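Jeu de données lexicales `tultness-toponymes`, version 3, publié en CSV et en JSON Lines. Dernière révision de la notice : octobre.

# Toponymes de Tultness - formes attestées et normalisées

Le corpus réunit 4 000 formes de noms de lieux relevées dans des registres paroissiaux, des cadastres et des cartes manuscrites du district de Tultness. Chaque forme est rattachée à une entrée normalisée. La saisie a été faite à Pilurmont, à partir de reproductions fournies par le fonds MacKinnon.
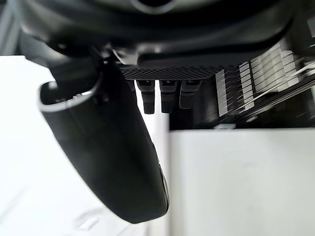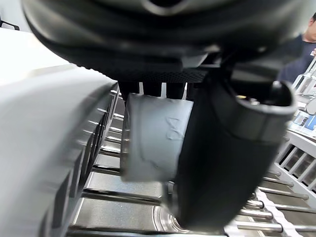
Gavin MacRitchie fait remarquer que la colonne `forme_norm` mélange deux opérations, la modernisation graphique et le choix d'une variante dominante, et qu'un utilisateur qui voudrait seulement la première n'a aucun moyen de l'isoler. La remarque est fondée. La version 3 ajoute donc `forme_graph`, qui ne contient que la modernisation graphique ; `forme_norm` est conservée pour compatibilité.

## Contenu

| Fichier | Lignes | Description |
|---|---|---|
| `formes.csv` | 4 000 | une ligne par attestation |
| `lieux.csv` | 2 000 | une ligne par lieu normalisé |
| `sources.csv` | 130 | une ligne par document dépouillé |

Les en-têtes ne sont pas comptés. Un même contenu est fourni en `.jsonl`, sans différence de valeurs.

## Champs de `formes.csv`

- `id_forme` : identifiant stable, jamais réattribué
- `forme_src` : transcription littérale, abréviations non développées
- `forme_graph` : modernisation graphique seule (nouveau)
- `forme_norm` : variante retenue pour le lieu
- `id_lieu` : clé vers `lieux.csv`
- `id_source` : clé vers `sources.csv`
- `folio` : chaîne libre, recto et verso notés `r` et `v`
- `certitude` : `a`, `b` ou `c`

La valeur `c` signale une lecture conjecturale. Elle ne dit rien de la localisation, qui a sa propre colonne dans `lieux.csv`.

## Règles de transcription

Les majuscules du document sont respectées. Les lettres suscrites sont ramenées sur la ligne et précédées d'un accent circonflexe isolé (`^`). Une lacune est notée `[...]`, quelle que soit sa longueur - la version 1 employait un point par lettre manquante, pratique abandonnée faute de mesure fiable sur les supports abîmés.

Les noms composés posent un problème à part. Le trait d'union n'est introduit que dans `forme_graph` et `forme_norm`. Quand le document coupe un nom en fin de ligne, la coupure est supprimée sans marque.

## Contrôle

Un échantillon de 100 formes a été transcrit deux fois, par Farzad Nazari et par Igor Gajdoš, sans concertation. Les divergences portent surtout sur `u` et `n` dans les mains les plus cursives. Elles ont été tranchées par Ewan Moncrieff et sont conservées dans `controle/divergences.csv` avec les deux lectures initiales.

La cohérence des clés se vérifie avec :

```
python verifier.py --formes formes.csv --lieux lieux.csv --sources sources.csv
```

Le script s'arrête à la première clé orpheline. L'option `--tout` poursuit la lecture et écrit la liste complète dans `erreurs.txt`.

## Limites connues

- Les cartes manuscrites sont moins bien couvertes que les cadastres.
- Les hydronymes ne sont relevés que lorsqu'ils servent aussi de nom de hameau.
- Deux lieux homonymes d'une même paroisse peuvent avoir été fusionnés ; les cas suspects portent `homonyme = 1`.
- Les coordonnées proviennent de l'index Avico et désignent le centre de la paroisse quand le lieu n'a pas été retrouvé.

Il est déconseillé de calculer des distances entre lieux sans filtrer d'abord sur `loc_precise = 1`.

## Modifications

**v3** - ajout de `forme_graph`, correction des folios de la source 41, suppression des espaces finales.

**v2** - nouvelle notation des lacunes, séparation de `lieux.csv`.

**v1** - fichier unique.

## Licence et signalements

Données sous CC BY 4.0, scripts sous licence MIT. Les erreurs de lecture sont à signaler à Gavin Rankin par un ticket qui indique `id_forme`, la lecture proposée et, si possible, le folio. Les tickets sans identifiant sont fermés.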